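Small Leisure Businesses — Handout for Unit 4
Where the money comes from in an indoor climbing hall

Please read this before the seminar. The case is the climbing hall in Clormont, which some of you know already. We shall use it for the whole unit, so keep your notes together.

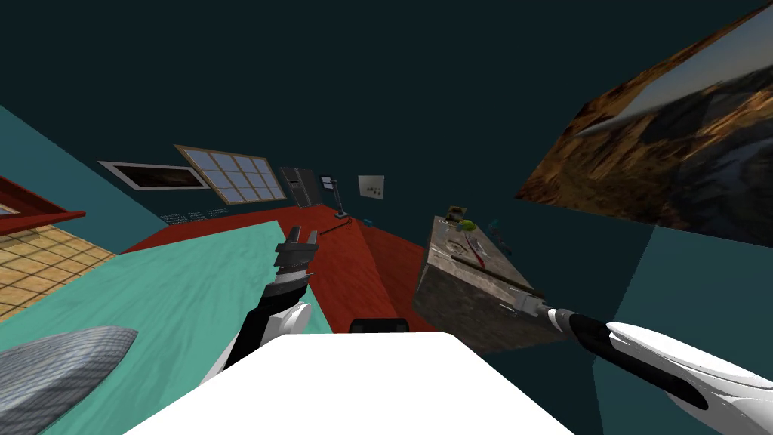 Notes by Stela Pîrvu, with corrections from Marius Sârbu
Small Business and Leisure, second part

1. The business in short

Cozma is a climbing hall in a former furniture warehouse. It was opened by Emanuel Coman, who climbed for many years and had worked before in a sports shop. The hall has one high room with ropes, one lower room for bouldering (this means climbing without a rope, over thick mats), a shop corner and a small café. The lease was signed for the whole building, although in the first year only half of it was in use. We shall return to this decision, it was expensive.

2. Sources of income

Students often write "tickets" and stop there. A climbing hall of this kind lives from several sources, and they behave differently during the year.

Day entry. This is paid by people who come once or seldom. It is high in the winter months and almost disappears when the weather is good. Families and groups of friends belong here.

Membership. The member pays every month, also in a month when he or she does not come. The owner likes this money because he knows it in advance. At the end of its first season Cozma had around 400 members. Please note that this number includes people on a frozen membership, who pay nothing while they are injured or away.

Hire of equipment. Shoes, harnesses and chalk bags. The margin looks wonderful on paper, but shoes wear out quickly and must be resoled or replaced. In the first plan the owner forgot the cost of cleaning them.

Courses. Beginners' courses bring income, and they also bring new members. Lăcrămioara Neagu, who planned the courses at Cozma, offered the last lesson together with a reduced first month of membership. In the seminar we shall discuss if this reduction is a cost of the course or a cost of advertising. Both answers can be defended, but you must stay with the same answer in the whole calculation.

Groups and companies. Birthdays, school classes, office teams. They pay well for two or three hours. They also fill the room, and members complain if it happens too often in the evening.

Café. At Cozma the café was rented out to another person after the first season. The owner lost the profit from coffee, and he also lost the problem of finding staff for it.

3. Fixed and variable costs

A fixed cost stays the same if ten people come or if the hall is full. The rent is fixed. The insurance is fixed for the period of the contract. The heating is nearly fixed, as a high room must be kept at a bearable temperature for one climber too.

A variable cost grows with the visitors. Washing of the hire shoes, chalk, card payment fees, paper in the toilets. In this business the variable costs are small. From this it follows that one more visitor brings almost the full price of the ticket, and that an empty afternoon costs almost the same as a busy one.

Wages are the difficult part. One person must be at the desk whenever the door is open, so this wage is fixed in practice. Instructors are called only when there is a course, so their wage is variable. Please do not put all wages in one line.

The route setters must be mentioned separately. These are the people who take the holds off the wall and screw them on again in a new order. If the routes stay the same for too long, regular climbers get bored and go to another hall. In the first budget there was no line for setters, because Mr Coman wanted to do this work himself. By the spring he was doing it at night, and he paid an outside setter from then on.

4. Working example: the beginners' course

One course at Cozma had four lessons. The price was 39 for each person, with shoes and harness included. We leave the currency out in this unit.

To find how many students are needed, you add the costs which exist only because of the course (the instructor, the extra hour at the desk, the printed sheets) and divide the sum by the income from one student after the shoe cleaning is taken away. Round up, never down. You cannot teach a part of a person.

A frequent mistake is to add a share of the rent at this point. The rent is paid also when the course does not take place. It belongs in the yearly calculation, and there you must not forget it.

5. Quiet hours

The hall opened at 10 in the morning and closed at 22. Between opening and the middle of the afternoon there were few visitors. Three ideas were tried:

Cheaper entry before 15.00. More people came, but some were members who changed to a cheaper morning card.

School classes. This worked well, with the disadvantage that schools book late and cancel late.

Opening later on. It saved desk wages, and a group of climbers who work night shifts left the hall.

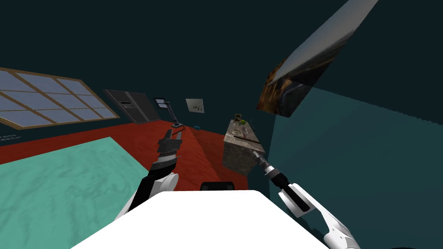

6. The competitor in Clalldale

In September of the second year another hall opened in Clalldale, with bouldering only. Bouldering halls need a lower ceiling and less supervision, and a beginner can start without a course. The entry price there was lower.

Mr Coman did not lower his own price. He put more money into the rope routes, which the other hall could not offer, and started a joint evening for older climbers — this last idea came from a member, Jerome Magbanua. Some young members left in the autumn. We have no good figures for how many came back, so please do not guess them in your essay.

7. Questions to prepare

Which of the income sources in section 2 would you lose first in a hot summer?

Was it right to rent the whole building from the beginning? Write half a page for and half a page against.

Find one variable cost which is not named in section 3.

Bring a calculator. The essay has a limit of two pages, tables are not counted.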